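Fire doors, again

I have now read the whole of the fire strategy for the old hospital wing at Talden, all 94 pages, and I want to set down what I think it gets wrong before the consultation closes at the end of March. Most of it is sound. The trouble is in the part on doors.

Some background for anyone arriving from the previous post. The wing is being turned into short-stay accommodation. It has a single long corridor on each floor with a stair at either end. The strategy relies on staged evacuation: people near the fire move sideways through a set of cross-corridor doors and wait there, and only go down the stair if told to. That is a normal arrangement for a building of this type. It works as long as the doors close and stay closed.

Section 6 says the cross-corridor doors will be kept open on magnetic holders and released by the alarm. Fine. Section 11, written by a different firm, says the alarm will have an investigation delay of 2 minutes after a single detector operates, to cut down on false calls. Neither section says whether the holders release at the start of the delay or at the end of it. I wrote to the design team, and Ubaldo Donati replied within the day to say it was at the end. He was polite about it and sent the cause-and-effect chart, for which I am grateful, but the chart confirms the problem.

Smoke does not wait for the delay. A bedroom door left ajar will fill a corridor of that width at head height well inside the time allowed, and the doors meant to hold the smoke back will be standing open throughout. The remedy costs nothing in hardware. The panel can be set to drop the holders on the first signal and sound the bells on the second.

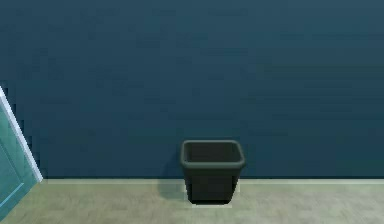 Reredden, March

I came over for the afternoon to see a building where they did it the other way. The hostel here was refitted by Takács with the same model of panel, and Barnabás Szalai, who manages it, let me stand by while he tested one detector. The doors went at once. The bells stayed silent until he set off the second. Residents are used to the doors shutting from time to time and simply push through them.

His log shows 2 door closers replaced since the refit, both on the ground floor, where the luggage trolleys go through. I mention it as the Talden strategy gives wear on the closers as a reason for keeping the release late. On this evidence it is a weak reason.

The Folgate report on the hostel is held at the library and can be read on request. It gives the cost of the panel changes as £545, including the engineer's visit and a retest.

My comments will go in as two points. First, state the release time for every held-open door in section 6 itself. Second, change the chart so that it happens on the first signal. I have left out the question of the stair vents for now, as the drawings I was sent stop at the second floor and I have asked for the rest.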